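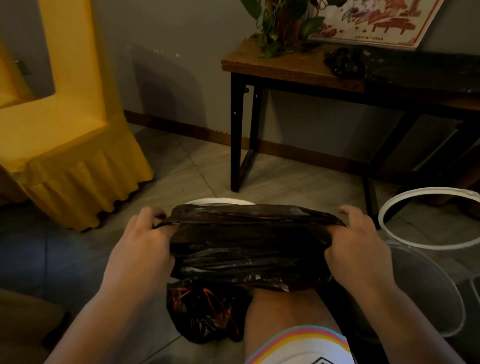

Plulteo Mailbox Cleanup

Plulteo is a cleanup program for shared mailboxes. It runs next to your mail server, looks through the folders you point it at, and moves old messages to a holding folder according to rules you write. After a waiting period, it deletes them. It does not filter incoming mail and it does not sort the inbox into categories.

It is made for addresses that several people read and no single person owns: orders, billing, front desk, support. These mailboxes tend to fill with delivery notices, automatic replies, calendar updates and copies of copies. Personal mailboxes can be added too, but each user has to turn Plulteo on for their own account.

How it works

You start with a rule. A rule says which folder to look in, what kind of message to look for, and how old the message has to be. You can match on sender, subject line, size, attachment type, or whether the message has been answered. Rules are written with menus. There is a text mode as well, for people who would like to keep their rules in a file and copy them between servers.

When a rule runs, matching messages go to a folder called Holding. They stay there for 30 days unless you set a different period. Anyone with access to the mailbox can open Holding and drag a message back where it came from, and Plulteo will leave that message alone from then on. Messages that are flagged, pinned or in a folder marked Keep are never moved.

Every new rule starts in preview. In preview, Plulteo makes a list of what it would have moved and sends it to the mailbox administrator, and no mail is touched. Previews last 7 days by default. You can end a preview early or let it run longer.

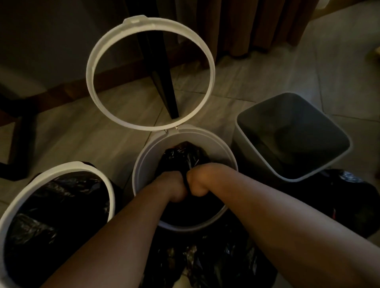
Deletion is a separate step with its own setting. Some offices leave it off and empty Holding by hand every month or so. If it is on, Plulteo deletes in small batches overnight so that the server is not tied up during work hours. A message deleted by Plulteo goes through the server's normal delete process, so if your server keeps its own recovery copy, that still applies.

Attachments

Large attachments usually take up more room than the messages they came with. Plulteo can remove an attachment and leave the message text in place, with a line at the bottom giving the file name and the date it was removed. The file can be saved to a network folder first. This works on all common attachment types. It does not work on encrypted messages, which are skipped and listed in the report.

Signed messages are also skipped unless you choose otherwise. Removing an attachment from a signed message breaks the signature.

Reports

After each run there is a short report by email or on the status page: folder, rule, number of messages moved, space recovered, and anything skipped. Reports can be saved as plain text or as a spreadsheet file. Message contents are never included, only the subject line, and subject lines can be hidden as well if your office handles private records.

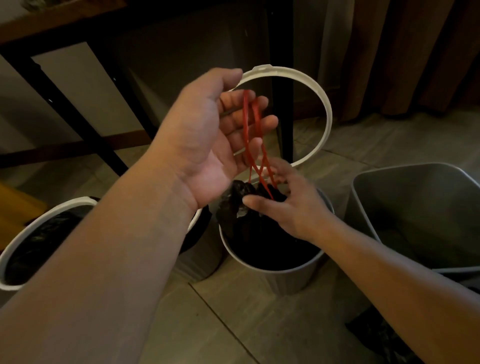 Red drawstrings on a black trash bag

Editions

Plulteo Desk covers up to 20 mailboxes on one server. It has all of the rule types, preview, Holding and reports. Attachment saving to a network folder is included.

Plulteo Office has no mailbox limit and adds shared rule sets, separate administrators for separate departments, and legal hold. A mailbox on legal hold is left out of every rule until the hold is lifted by the person who placed it or by the main administrator.

Both editions are sold as a yearly license. The price goes by mailbox and does not depend on how much mail is stored. Schools and public libraries should write to the sales office before ordering.

What you need

Plulteo runs with the Busano mail server and with most servers that allow standard IMAP access. On Busano it can use the server's own index, and the first scan is a good deal faster. Over IMAP the first scan of a large mailbox may take all night. Later scans look only at what has changed.

The program needs an account with permission to read and move messages in the mailboxes it cleans. It does not need to be a full server administrator. Use a separate account for it, so that its actions are easy to find in the server log.
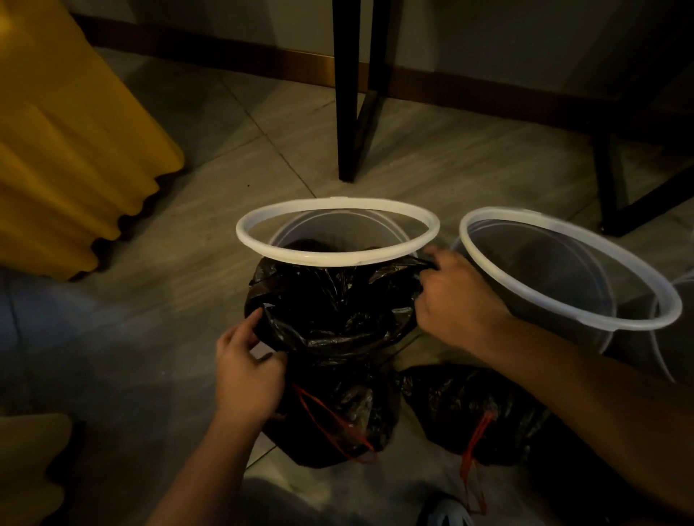
Folder names with a slash in them are handled correctly on Busano but not on every IMAP server. If you have such folders, run the folder check under Tools before writing rules for them. Nested folders are fine. A single rule can list up to 2000 senders; past that, split it in two.

Changes in the current version

Holding can now be searched by original folder.
The preview list can be sorted by size.
Calendar updates for meetings that have already passed are a message type of their own.
Fixed: rules with an empty subject field matched every message in preview.
Fixed: the status page showed the wrong time after a server restart.

The older Skeltside add-on, which did part of the same job for Busano only, will get fixes until the end of December. Skeltside rules can be imported under Tools, Import. Check the age settings after importing, as Skeltside counted from the date a message was read and Plulteo counts from the date it was received.

Trial and ordering

The trial is the full Office edition and runs for 30 days. Rules you write during the trial are kept when you enter a license key. If you decide against it, turn off deletion, move anything you want out of Holding, and uninstall. Messages left in Holding stay on your server as ordinary mail.

Orders and license questions go to Liapis through the contact form. Please include the name of your mail server and the number of mailboxes.

Page last updated July 27, 2022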